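Home and Garage Board > Tidying and Storage > Odd bins, what do you put in them?

Skavau_shed
Apr 8, 2021
Evening all. We moved house in November and I am still living with the overflow bin. You know the one. Everybody has one, and if you say you haven't, it's a drawer. Mine is a big grey open-topped thing that holds whatever has been picked up off a floor by somebody on their way to another room. I would like to get rid of it. My other half would like to give it a shelf of its own. Before I lose this argument, has anyone managed to live without one for longer than two weeks?

fesley_end
No.

dastatix
Longer answer than the above. We managed a fortnight once and then found the contents of the bin redistributed along the windowsills, which was worse. At least with the bin you only have to look in one place for the tape measure.

ThirdShelfDown
I'd get rid. A bin with no rule is a slow skip. Ours had 112 items in it when I finally tipped it out on the lawn, and I know because I wrote them all down to make a point. The point was not well received. Fifty-odd were pens.

dastatix
Fifty-odd pens is a stationery cupboard. You were nearly there.

ThirdShelfDown
59, if you want it exactly. Two of them wrote.

Skavau_shed
Right, I've had the first go at it. I took out everything that plainly belonged somewhere (chargers, post, a tin of hinges) and what remained is the hard core.

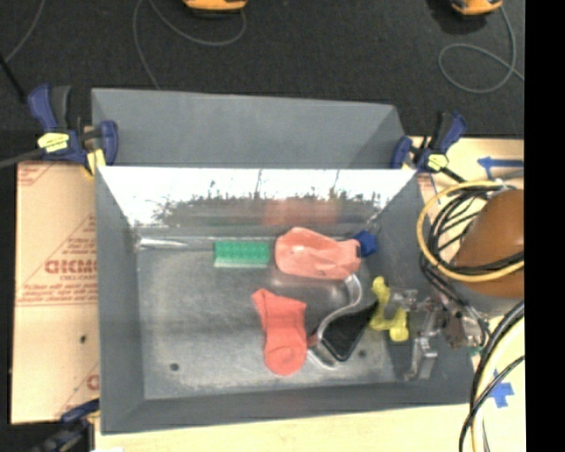 My trouble is deciding what counts as a category. The advice in every tidying book is to put like with like, and I have read it nodding, and then I go back to the bin and nothing in it is like anything. Take the coral-red sock. It is a perfectly good sock and there is one of it, so it can't go in the sock drawer, where it would only upset the pairs, and I can't throw it out because the other one will turn up the same afternoon. The green sponge at the back I could send to the kitchen, but the kitchen has sponges. The yellow thing with the knobbly ends is a toy and could join the toys, only the toys are in another bin, which has the same problem on a larger scale. So do I sort by room, by owner, or by how much I'll be shouted at?

onuoha_lane
By room. Always by room. Carry the whole bin round the house and don't set it down until you've left something behind in each one. Takes ten minutes. If a thing has no room, it goes by the front door and leaves with the next person out.

ThirdShelfDown
Agree with the front door, disagree with the ten minutes.

fesley_end
Disagree with both. The front door pile is a bin with no sides.

dastatix
Odd socks: peg them on a string over the washing machine. When the partner comes through the wash you see it straight away. Ours has been up since before Christmas and has made one match, which we celebrated.

onuoha_lane
One match in four months is not a system, it's bunting.

dastatix
It's cheerful bunting.

Skavau_shed
I like the string. What about the sponge, though? I'm serious. It's been moved from bin to bin since the old house.

GreySteps
Car. Every homeless sponge is a car sponge. Same with old towels and the second-best bucket.

fesley_end
Seconded, and I've argued with everyone else on here so take that as high praise. But give the bin a wipe while it's nearly empty. The floor on that one looks as though it's had a life.

Skavau_shed
It has. It held paint tins for years. I'll wipe it.

ThirdShelfDown
And then you'll put it away? In the loft? Upside down?

Skavau_shed
I was going to put it back by the stairs.

ThirdShelfDown
I give up.

onuoha_lane
By the stairs is fine if you put a date on it. Ours gets emptied on the first of the month and anything unclaimed goes to the charity shop. The children were outraged once, over a kite, and have been quick to collect ever since.

Skavau_shed
First of the month, then. Sock's on the string, sponge is in the boot, toy's gone in with the toys. Somebody has already put a bicycle lamp in the bin and I was only out of the room to find the pegs.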